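業務日誌 令和六年度 遠隔操作作業班
2024年10月11日 記録者 作業基準担当

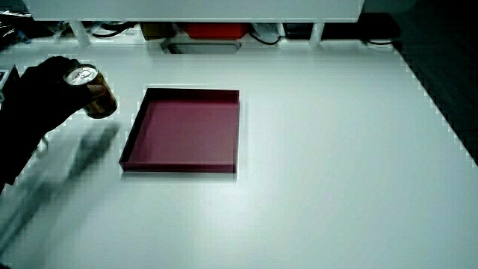 本日は、作業基準書第三版の改訂案について、現場での読み合わせを行った。対象は第四章「卓上における物品の把持及び移載」であり、先月来、班内で解釈の分かれていた箇所を中心に確認した。出席者は作業班の全員及びCasado社のIsmael Batista氏である。同氏には、先方の拠点で用いている手順との差異について意見を求めた。

最初に取り上げたのは、飲料缶の持ち方に関する規定である。現行版では「缶は胴部を保持し、蓋面に指を掛けないこと」とのみ定めており、傾きについての記述がない。このため、缶を直立に近い姿勢で保つ者と、蓋面を手前に傾ける者とが混在し、記録を後から照合する際に、同一の動作として扱うべきか否かの判断が担当者ごとに異なっていた。改訂案では、胴部の保持を原則として残し、傾きは許容したうえで、開始時の姿勢を作業票に記入することとした。Batista氏からは、先方では傾きを一律に禁じているものの、その結果として不自然な手首の動きが増えたとの説明があった。当方としては禁止規定を置かないことで意見が一致した。

次に、受け皿の取扱いを審議した。第四章第二節は、移載先となる浅い角形の受け皿について「卓面に直接置くこと」と定めている。敷物や滑り止めの使用可否は明記されていなかったが、Kumima方式の手順書を参照した前任者の注記に「敷物不可」とあり、これが慣例として運用されてきた。慣例に依拠した運用は新任者への説明に窮するため、本文に条項として取り入れることとする。あわせて、作業開始前には受け皿の内部に物品がないことを確かめ、確認者の署名を残す旨を加えた。署名欄は作業票の末尾に設けるが、様式の変更を伴うため、施行は次の印刷分からとなる。残部が300枚あり、これを使い切るまでは余白への記入で代える。

手袋の規定については、議論が長引いた。現行版は黒色の手袋の着用を求めているが、着用の範囲が手首までか前腕を含むかが不明確である。白い卓面を用いる以上、手と卓面の明度差は十分に確保されており、むしろ問題となるのは腕の影である。腕が卓面の上に伸びると影が斜めに落ち、物品の輪郭と重なることがある。改訂案の原文には「影が生じないよう照明を調整すること」とあったが、現有の設備で影を完全に除くことは難しく、遵守できない条項を基準書に置くことは適切でないと判断した。文言を「影が受け皿の内部に及ばない位置から手を進入させること」と改め、照明の調整は推奨事項として附則に移した。なお、附則に移した事項の位置付けについては、Plultportの監査担当から以前に質問を受けており、推奨事項は不履行があっても不適合としない旨を序文に明記する。

卓の周辺の整理についても触れておく。第五章は作業範囲を卓面に限っており、卓の奥にある棚の下や床面の配線は対象外である。しかしながら、可動機器を用いる作業においては、ケーブルのたるみが機器の動作範囲に入り込むおそれを常に考慮しなければならない。本日の時点で不具合の報告はないが、配線の点検を始業時の確認項目に加えることを提案し、了承を得た。点検の頻度を一日一回とするか、作業者の交代ごととするかは決まらなかった。前者では午後の配置替えに対応できず、後者では記録の量が増える。次回までに双方の案で試行し、記入に要する時間を比較する。

午後は、Dratonora区画の作業票の照合にあてた。照合対象は363件で、このうち確認者欄の未記入が20件あった。未記入のものは差し戻し、当日の作業者が自ら補記する。照合担当が推測で埋めることは、基準書第七章により認められていない。この点は過去にも注意を促したところであるが、欄の位置が分かりにくいとの申出が複数あり、単に注意を重ねるのみでは改善を見込めない。様式の変更に際して、欄を枠で囲むよう印刷担当に依頼した。

停止手順の訓練も実施した。機器の動作中に人の手が卓上へ入る作業では、操作者と補助者との間で声による合図を交わし、復唱を確認してから手を進めることとしている。本日は、補助者の復唱が操作者の声と重なり、聞き取れない場面が二度あった。いずれも動作は開始されておらず、支障は生じていない。合図の語を短くする案と、操作者が必ず一拍を置く案とが出された。私見では後者が望ましいが、急を要する停止の際に一拍を置く余裕はないため、停止の合図に限り復唱を要しないことを明文化する必要がある。この条文の起案は私が担当する。

Batista氏は夕刻に退出された。先方の手順書の写しを一部受領し、書庫の共有棚に収めた。閲覧は班員に限り、複写は不可とする。写しには貸出期間の定めがあり、最長で40日である。返却の管理は書庫の台帳によるものとし、個人の机に留め置かないよう全員に伝達した。

改訂案の確定は二月の定例審査を予定している。それまでは現行版が有効であり、本日合意した事項であっても、作業票への余白記入を除き先行して適用してはならない。終業前の打合せで、この点について一名から質問があった。改訂内容を知りながら旧規定に従うことに抵抗があるとの趣旨であった。心情は理解するものの、版の異なる手順が同じ期間の記録に混じれば、後の照合が成り立たなくなる旨を説明した。

明日の予定は、第四章の修正文の浄書、停止手順条文の起案及び差戻し票の回収である。戸締りは十九時に完了した。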